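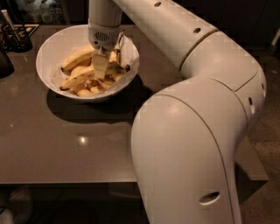 Search this site Enter keywords Go

Tips > Around the House > Living With a Dog

Dog Hair, Muddy Feet and Other Facts of Life

We share the house with a retriever mix who sheds twice a year, for six months each time. What follows is what has worked at our place. Your dog may have other plans.

Getting hair off the couch

Put on a rubber dish glove, dampen it, and drag your hand toward you in short strokes. The hair rolls up into a sort of felt caterpillar that you can pick off and throw away. A window squeegee does the same job on stair carpet. I own 3 lint rollers and I'm told this makes me part of the problem.

Vacuum first in one direction, then across it. You will be disgusted by the second pass.

Laundry

Run dog blankets through the dryer on a no-heat cycle for ten minutes before you wash them, then empty the lint screen. Skip this and the hair goes into the washer, where it forms a wet rope and waits for your good black pants. Wipe out the drum afterward with a damp paper towel. Leave out the fabric softener on towels you use for drying the dog; they'll soak up a lot more.

The back door

Keep an old bath towel on a hook at dog height, more or less, and teach "feet" before the rainy part of October gets going. Ours learned it in nine days and now offers a paw whenever she wants cheese. Let mud dry completely on a rug before you touch it. Scrubbing wet mud only introduces it to more of the rug.

We bought a boot tray from Sistside that was meant for people. It holds the water bowl now, and the kitchen floor has stopped curling up by the pantry.

Accidents

Blot, don't rub. Stand on the towel if you have to. Then use an enzyme cleaner and leave it on for as long as the label says, even with company coming up the driveway. Test a hidden spot first. Stay away from ammonia cleaners, as they smell to a dog like an invitation.

Beds and collars

Buy a bed with a zip-off cover, and buy a second cover the same day. The Skirnitz one we have was $19 for the spare and has outlived the original bed, the replacement bed and a good part of the hallway baseboard. Nylon collars can soak in warm water with a squirt of dish soap. Rinse until the water runs clear, hang to dry, and try not to think about the color it was when you started.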